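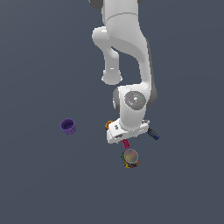 Cormier Laboratory for Learning Machines, Teaching by Hand Group

The hand that is not there

In the small teaching room at Gristudlow, a student holds a gray controller and moves her wrist a few degrees. On the screen before her, a white arm does the same. She is teaching it to work among household things on a plain gray floor. A purple cup stands alone on the left. The other things lie close together around the gripper, and this closeness is the difficult part of the lesson.

The group calls its teaching program Wuvus. It was started three years ago, when the laboratory had one real arm and too many people who wanted to use it. Before, you taught the arm by holding it. You took it by the wrist, pulled it softly to the object, closed the fingers with a button and carried everything to the goal. The motors recorded each position. It is a pleasant way to teach, and I was allowed to try it for one morning. The arm is heavier than it looks, and after an hour my shoulder was complaining.

With remote control the shoulder is saved, but other troubles come. The teacher cannot feel the table. She has to judge the depth by eye, and beginners nearly always stop too high or go down too far. The students have a word for the long wait above an object when a person cannot decide: they call it "fishing." A recording with much fishing in it is thrown away, for the robot would learn to hesitate also. 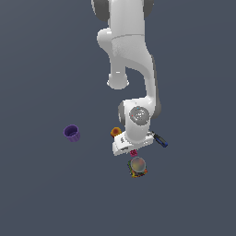
5 min read

The screwdriver is an object on which teachers disagree. Its thin shaft runs up to the edge of the gripper, and its blue handle points away. Some like to take a screwdriver by the handle, as a person would. Others prefer the shaft, where there is less to hold but the fingers close more surely. Wuvus keeps both kinds of lesson, and the learning software, named Drestis, must make sense of the two. When the lessons are too different, Drestis sometimes chooses a place in the middle, and there the grip is poor.

For this reason the group now asks each new teacher to watch nine recordings by other people before making one. The collection has 152 accepted lessons for this set of objects. The laboratory would like to reach 900 before December, a number which made several students laugh when I repeated it to them.

A good lesson is short, and dull to look at. The hand comes down, it closes, it goes up. I asked the student with the controller how she knows that a recording is good. She said that she forgets the controller. Then she put the objects back to their beginning places with one key, and lowered the arm again toward the small magenta cube.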